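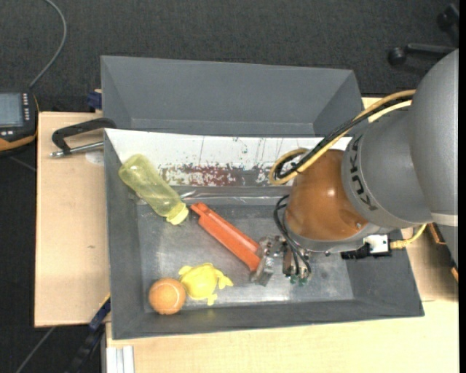
4. What Callers Did With the Quiz Segment

Figure 1. Gray industrial robot arm over an open metal bin holding four loose objects, one of them a translucent yellow-green bottle with a pale yellow cap.

We now turn to the part of the material we enjoyed most: the phone-in quiz that closed each episode of the Trenotham evening history program. The program ran to 29 episodes, each with a short talk, a song and then the quiz, and the station kept the call sheets for all of them. Those sheets list 1702 calls. Of these, 1094 have enough detail to be coded (Section 3), and they turn out to be wonderfully rich.

The producers thought of the quiz as a memory check. A presenter asked what year the Costitz printers walked out, a listener gave the year, and a book went in the mail. Callers had other plans! Again and again they answered the question in a few words and then kept talking, about a grandfather's union card, or a street that used to have another name, or a teacher who had told the same story with a very different ending. We call these stretches "add-ons," and we coded any that ran longer than the answer itself.

Add-ons were not spread evenly. They came up most often after episodes about named local people and least often after episodes about ideas. The talk on early theories of value drew plenty of correct answers and almost no stories. The talk on the Kozan reading rooms, which covered much of the same theory through the people who argued over it at a shared table, filled the whole segment and had to be faded out under the closing music. That contrast is striking to us, and it fits what Amundsen found in her work on school broadcasts in Drodthorpe, where students wrote longer letters after dramatized lessons than after lectures.

Younger callers deserve a closer look. The call sheets mark anyone who gave a school name, and these callers were quicker to disagree with the presenter. One student, asked to name the founder of the reading rooms, gave the expected name and then asked why the women who ran them on weekdays had been left out of the talk. The presenter had no answer ready, and the next episode opened with one. We find 3 clear cases like this, in which a call changed the script of a later broadcast. It is a small number, but each one shows the audience writing back into an official story, live and in prime time.

A word of caution on coding. The sheets were filled in by hand while the phones rang, and the shorthand differs between operators. Where the two of us disagreed about whether a note recorded an add-on, we left the call out. A looser rule would raise the totals but would not change the order of the episodes.

Comments

Aurelio Salinas: Great section. Did you look at whether the same people called in more than once? Our sheets show a lot of regulars, and they were the big talkers.

Gudrun Amundsen: So happy to see the Drodthorpe letters put to use - one small point, the dramatized lessons were also longer, so some of the extra writing may come from that.

reading_room_fan: My aunt won one of those books. She still has it, with the station stamp inside the cover.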